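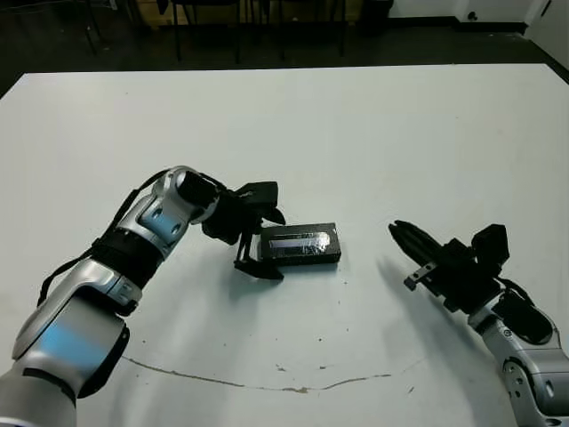 According to Dilek Işık, the wrapping on a small box is judged first at the corners, and only after that does anyone bother to look at the top. Most people who have wrapped a good many boxes would probably agree with her, although there is a school of thought (to which we shall come) that puts the long seam first.

Overwrap is the thin clear film folded closely around a small carton, usually one that is already shut, so that the carton can be handled, stacked and carried about without its printed faces getting rubbed. The word is used both for the film and for the finished covering, and in everyday talk it gets muddled with shrink film, cling film and plain bags, all of which are rather different things. Playing cards, tea, perfume, soap and sweets have all been sold in it, and so have a great many little black boxes whose glossy sides would show every fingerprint if they were left bare.

Name

In the trade the term is written as one word. Older hands at the Ollach packing room called it "the jacket", and at Biston it was always "the skin", a name that newcomers found slightly off-putting but soon picked up. Home wrappers mostly just say film or plastic.

Appearance

A well-fitted overwrap is nearly invisible from the front and gives itself away only by its shine. On a dark box the shine is much stronger than on a pale one, and small wrinkles that would pass unnoticed on white card catch the light and look like scratches. This has led to a good deal of unnecessary unwrapping over the years! A wrinkle in the film does no harm to the box, and a light stroke with a soft cloth along the length of the face will often settle it.

Labels may go under the film or on top of it. A label under the film stays clean but can't be changed without taking everything off again, while one on top can be peeled away and replaced, at the risk of tearing the film along with it. Long, narrow labels are commonly run lengthwise, which suits the shape of a flat box and leaves the folded ends free. Silvery labels look very handsome on black but can be tiresome to read under a lamp, and it helps to tilt the box a little towards the window.

Folding by hand

The film is cut long enough to go once round the box with a modest overlap, and wide enough that each end can be folded over to cover the short side. The box is laid face down in the middle. The film comes up from both sides and is joined along the back, and this join is the long seam already mentioned. The ends are then tucked in at the sides, folded down from above and brought up from below, much as one would wrap a birthday present, only with far less slack to play with.

Szu-yu Chu's notes from the McIver workshops recommend folding both ends loosely before fixing either, and anybody who has finished one end perfectly and then found the other a finger's width short will see the sense in that. Hiyori Nishimura preferred to fix the seam, leave the box alone for a bit, and come back to the ends with fresh eyes.

The table

Film picks up dust, crumbs and hairs with great enthusiasm, so the surface matters nearly as much as the folding. A large, pale, flat table is the usual choice. Anything dark that has strayed onto it can be spotted straight away, and a matt finish is kinder on the eyes than a polished one through a long afternoon. The drawback is that clear film more or less disappears against white, and many a good sheet has been leaned on by an elbow. Some people keep a coloured card beside them for laying out the film. At Urance the tables were wiped before each batch of 60, and once more at the end of the day.

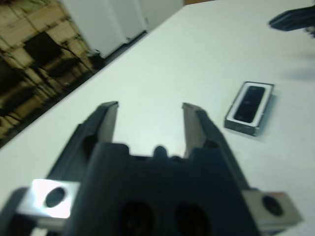 Opening

Many overwraps have a narrow tear strip with a small tab. Where there isn't one, the gentlest way in is to lift the folded flap at one short end with a fingernail and work it back along the seam. Knives are best avoided, as even a careful cut tends to leave a fine line on the carton beneath. Haruto Murakami kept a blunt bone folder for the purpose and was generous about lending it.

Keeping wrapped boxes

Wrapped boxes should be stored flat and away from radiators, as some films tighten with warmth and can bow a thin lid. They slide against each other more readily than bare card, so tall stacks want something at the side to lean on.

See also

Carton
Gift wrapping
Tear strip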